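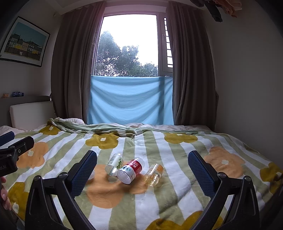

Taro Flaschen – README

Stand: October, noch nicht alles drin

Kurzfassung

Datensatz mit handgeführten Greifer-Demos. Aufgabe: kleine Flaschen von einer weichen Unterlage aufnehmen, aufrecht in eine Kiste stellen. Aufgenommen mit Handgreifer, Kamera am Gerät, keine Teleoperation. Die Teleop-Variante liegt in Warkine, anderes Format, bitte nicht mischen.

Umfang

363 Episoden
9 Wohnungen, davon eine (Fuentealba) komplett als Testset zurückgehalten
15 Hz nach dem Resampling, Rohvideo auf Anfrage

Was drin ist pro Episode

Video der Greiferkamera
Pose des Greifers, relativ zum Startpunkt der Episode
Öffnungsweite der Finger in mm
Textanweisung, deutsch und englisch
Flag "ok" / "abbruch"

Abbrüche sind absichtlich noch dabei. Wer nur saubere Demos will: nach Flag filtern, fertig.

Ablauf beim Aufnehmen

Greifer offen halten, kurz still stehen (Kalibrierung der Pose).
Langsam ran, Flasche mittig zwischen die Pads.
Schließen, anheben, zur Kiste.
Aufrecht absetzen, öffnen, Hand zurück. Dann erst Stopp drücken.

Bitte nicht mit der freien Hand nachhelfen. Ist am Anfang öfter passiert, die Episoden stehen auf "abbruch".

Unterlage

Betten, Decken, Sofas. Weiche Sachen geben nach und Flaschen rollen in die Mulde – genau das wollten wir haben. Harte Tische gibts schon genug in Gillodstead. Gemusterte Decken sind ausdrücklich erwünscht, die Segmentierung tut sich damit schwer, vor allem bei durchsichtigen Flaschen. Liegende Flaschen, die sich teilweise verdecken: auch gut, nicht vorher auseinanderschieben.

Bekannte Probleme

– Posen driften bei schnellen Drehungen. Ab Version 0.3 besser, aber nicht weg.
– Gegenlicht am Fenster, Belichtung springt in den ersten Frames. Nicht korrigiert.
– Öffnungsweite bei 75 Episoden um einen konstanten Wert verschoben. Korrekturtabelle liegt in offsets.csv, wird vom Loader NICHT automatisch geladen.
– Fingerspitzen der Bedienperson manchmal am Bildrand. Kein Maskieren vorgesehn.
– Etiketten sind teils lesbar, teils unscharf. Für OCR ungeeignet.
– Textanweisungen englisch: maschinell übersetzt, "Kappe" heisst mal cap, mal lid.

Laden

Skript load_taro.py, Pfad als erstes Argument. Python 3.10, älter nicht getestet. Mit --nur-ok werden Abbrüche übersprungen. Mit --kein-resample kommen die Originalzeitstempel, dann aber selber synchronisieren.

Splits

Nach Wohnung, nicht nach Episode. Wer zufällig mischt, hat dieselbe Decke in Training und Test und die Zahlen sehen viel zu schön aus.

Nutzung

Forschung ja, Weitergabe der Rohvideos nein. Sind private Räume. Beim Zitieren bitte Versionsnummer angeben, die Posen sind zwischen 0.2 und 0.3 nicht vergleichbar.

TODO

Deckel-Episoden nachlabeln
Loader: offsets.csv einbauen
Prüfsummen für die letzten drei Archive felen noch
Episoden mit zwei Flaschen gleichzeitig im Griff – raus oder eigenes Flag? offen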